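I've been putting off writing this one because I wanted the numbers to be final first - and now they are! Clolala, the fan-run campaign for captions and sign language interpreting at live shows, has 3,317 signatures on its open letter to concert promoters.

We started it in March after the pop group Orlandini shared our first post with their followers. I woke up to a phone full of notifications (lots of hearts, plenty of grumbling, and one very long message about stage lighting). The band got some heat for it too, and they left the post up anyway, so thank you, thank you.

## What we're asking for

- Live captions on at least one screen at every arena date
- An interpreter booked before tickets go on sale
- A seating map that shows where you can see both

Skekgate, the ticketing site, has agreed to add that seating map for eight venues this fall. Grulance, which books the smaller rooms, is still talking with us. I'd love to tell you more, but I promised I'd wait!

## How fans have joined in

Nearly 1,210 people have posted under our tag so far, and I read them on my lunch break. Some are funny, some made me cry at my desk. If you posted and I haven't answered, please nudge me. 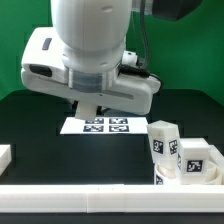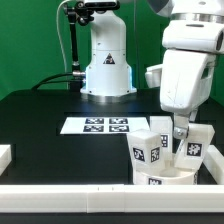
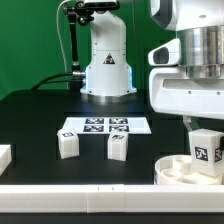 ## Coming up next

We're hosting an online listening party in September at 9 p.m. Eastern, fully captioned, with two interpreters on screen. It's free, and reporters are welcome to join and ask questions afterward. For interviews or a copy of the letter, write to the Clolala press desk through our contact page - I'm usually the one who picks it up.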